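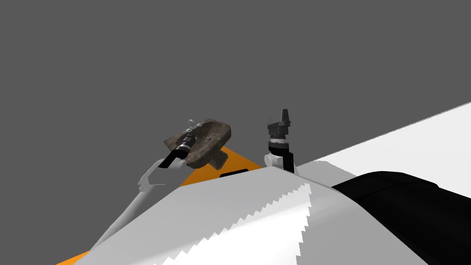 *Simulación de dos brazos: el izquierdo con la piedra en la pinza, el derecho todavía libre.*

Llevo desde julio con una hoja de cálculo abierta en la segunda pantalla y por fin me atrevo a contarlo: ¡vamos a comprar una célula de dos brazos! Bueno, vamos a pedirla, que entre pedir y tener hay un trecho y varias firmas. Pero el presupuesto está cerrado en su primera versión y me apetece dejar por escrito cómo hemos llegado hasta ahí, porque cuando yo empecé a buscar información solo encontraba catálogos y foros a medio contestar.

Para quien no siga el blog: trabajo en Sallico, un taller pequeño donde clasificamos y preparamos piezas de piedra natural para paisajismo y decoración. Piedras irregulares, cada una de su padre y de su madre. Las cogemos, las miramos por las dos caras, las giramos, las dejamos en su sitio. Todo a mano. Es un trabajo bonito durante la primera hora y bastante menos bonito al final del turno, con las muñecas hechas polvo.

## Primero simular, luego pagar

La mejor decisión del proyecto fue no pedir ningún precio hasta tener algo moviéndose en el simulador. Me costó convencerme a mí mismo, porque lo divertido es llamar a los distribuidores y que te manden folletos, pero qué diferencia. Cuando ves los brazos en la pantalla intentando llegar a donde tú creías que llegaban sin problema, empiezas a tachar modelos de la lista a una velocidad tremenda.

La escena es muy básica y no pretende ser bonita. Fondo gris liso, una superficie en naranja chillón para distinguirla bien, los brazos y la piedra. Con eso ya se aprende muchísimo. En mi caso aprendí, por este orden, que había puesto las bases demasiado juntas, que la pinza que tenía medio elegida se quedaba corta de apertura y que la altura de la mesa importa bastante más de lo que yo pensaba.

El montaje se llama internamente Mendgate (no preguntéis, el nombre salió de una lista de carpetas y se quedó). Lo tengo en el portátil normal, sin estación de trabajo ni nada especial. Va lento cuando activo los contactos finos, pero va.

## ¿Uno o dos brazos?

Aquí es donde más vueltas le di, porque es lo que más mueve el presupuesto. Con un solo brazo se puede coger la piedra y dejarla en otro sitio. Para darle la vuelta hay que apoyarla en un útil, soltarla, cambiar el agarre y volver a cogerla. Con piezas regulares eso funciona estupendamente. Con las nuestras, que se apoyan donde les da la gana, el útil acaba siendo un proyecto en sí mismo.

Con dos brazos, uno sujeta y el otro recibe. El segundo espera con la pinza abierta a la misma altura y la piedra pasa de uno a otro en el aire. Sobre el papel se duplica el gasto de brazos, claro, pero desaparece el útil de giro, desaparece casi toda la ingeniería asociada y la célula ocupa menos suelo. Cuando puse las dos columnas juntas en la hoja, la diferencia se había quedado en algo que podía defender en una reunión sin sudar.

Eso sí: la coordinación hay que pagarla. Si el integrador os pasa una oferta de dos brazos con las mismas horas de programación que una de uno, preguntad. A mí me la pasaron y pregunté, y la segunda versión de la oferta era otra cosa.

## Lo que ha entrado en la hoja

No voy a publicar importes, que hay ofertas vivas encima de la mesa, pero sí la estructura, por si le sirve a alguien. La hoja tiene 104 líneas. Empezó con doce y yo estaba convencidísimo de que no faltaba nada.

- **Brazos y controladores.** La parte que todo el mundo mira y la más fácil de comparar. Hemos pedido oferta a Neagu y a Zadent.
- **Pinzas y dedos.** Los dedos van en línea aparte y como consumible. La piedra se los come.
- **Mesa y bancada.** Pedidla regulable en altura aunque cueste más.
- **Seguridad.** Vallado o escáneres, evaluación de riesgos, marcado del conjunto. Hablad con quien os la vaya a firmar antes de dibujar nada.
- **Aspiración y protección contra polvo.** Fundas para las muñecas incluidas. Se me olvidó en las tres primeras versiones, trabajando con piedra. Con piedra.
- **Instalación eléctrica y aire.**
- **Horas de integración.** Separadas en puesta en marcha, programación y ajustes posteriores.
- **Formación.** Para 2 personas, una por turno.
- **Repuestos.** Un juego de dedos, una pinza completa y cables.
- **Imprevistos.** Como línea de verdad, con su importe.

He reservado además 40 horas nuestras para pruebas con material real antes de aceptar la entrega. Son horas internas y no las factura nadie, así que tienen la mala costumbre de no salir en los presupuestos, pero alguien tendrá que estar allí cargando piedras y apuntando cuáles se resbalan.

## El catálogo de piedras

El otro trabajo gordo ha sido decidir con qué piezas se prueba. Tenemos 704 referencias, contando acabados, y no tiene ningún sentido modelarlas todas. Me quedé con un grupo de formas planas tipo bandeja, bordes redondeados, superficie moteada, que son las que más nos dan la lata al agarrarlas, y un segundo grupo de cantos más compactos. Si la célula puede con las planas inclinadas, el resto me preocupa bastante poco.

Un consejo que me habría ahorrado una semana entera: pesad las piezas de verdad. Yo tiré de las fichas de almacén, que redondean con mucha alegría, y con esos datos había elegido un brazo que se quedaba justo de carga en cuanto le sumabas la pinza. La carga útil del folleto incluye lo que cuelgues de la muñeca. Lo sabía, lo tenía subrayado y aun así me equivoqué al sumar.

## Cómo sigue

El jueves tengo llamada con Zadent para repasar plazos y el coste del segundo controlador, que en su oferta viene como opcional y en la de Neagu va incluido. Hasta que no tenga las dos igualadas línea por línea no pienso comparar totales.

Mientras tanto sigo con el simulador, que me tiene enganchado. Lo siguiente es hacer el traspaso completo con la pieza más ancha del grupo y medir cuánto espacio libre queda entre muñecas. Si sale apretado, tocará separar las bases otra vez y rehacer la bancada, que ya va por su quinta versión.

Si alguien ha comprado una célula parecida para material irregular (piedra, cerámica, madera sin cepillar, lo que sea), me encantaría saber cuánto le duran los dedos de las pinzas. Es la única línea de toda la hoja que sigue en amarillo.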